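Gripper week, a thread. Two sets of fingers, one arm, one table, and me with a spreadsheet I made the mistake of formatting nicely before I had any numbers.
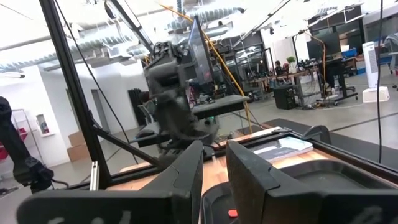 Photo: wrist camera, Harb bench

1/ The contenders. Bevmont fingers, which are long and angular and cost more than my chair. Stivum fingers, which are short, rubber-faced and came in a bag with the wrong screws.

2/ The test: pick up a thing, lift it, hold it, put it down where you said you would. 30 tries per object per gripper. It sounds quick. I had also thought it sounded quick, in November, when I agreed to do it.

3/ I'm judging all of this from the wrist view, by the way, since that's what the controller gets to look at. First finding, before a single pick: a wide dark finger takes up an enormous amount of picture. Half of what the robot knows about the world is its own hand.

4/ You can see the handwriting on the fingers too. Faint white marks, low down on both. If you own more than one set of black fingers, write on them. I once ran an entire afternoon with left and right swapped and filed it under "calibration drift."

5/ The notebook on the right of the table is my least favorite object in robotics. Flat, dark cover, no edge worth grabbing. Bevmont can get a fingertip under it if you come in low and slow. Stivum pushes it toward the floor with real commitment.

6/ Boxes: both fine. Anyone selling you a gripper will show you a box. Ask to see the notebook.

7/ Camera notes. I tried two lenses. The narrow one gives you lovely detail of whatever you're about to knock over. The wide one gives you the table, the other arm, the ceiling ducts and half the office – and the software then has to be told, politely and repeatedly, that none of the office is graspable.

8/ Went with the wide one. Knowing where the second arm is beats reading the fine print on a box.

9/ Controller. The Claltholm one boots fast and has one excellent feature, a force limit that works. It also has 302 settings. I have touched maybe nine of them. One of those nine I have touched twice, the second time to put it back.

10/ Cables, then. However you route them, leave more slack than looks decent. My tidy version lasted until the wrist rolled past halfway and everything went tight at once. The current version is ugly and I'm leaving it alone.

11/ Score so far, all objects together: Bevmont 265 good picks, Stivum fewer. I'm not posting the Stivum number until I've redone the notebook runs with the correct screws in. Fair's fair.

12/ A few people asked if softer pads would rescue the Stivum set. Maybe on cups. On anything flat the trouble is how thick the tip is, and a squishier thick tip is still a thick tip.

13/ What I'd buy today: Bevmont fingers, wide lens, Claltholm controller with the manual printed out, and a white paint pen. The pen was 2 dollars and has the best return of anything on the list.

14/ Next up is two arms passing one object between them. I've already moved my coffee to another desk.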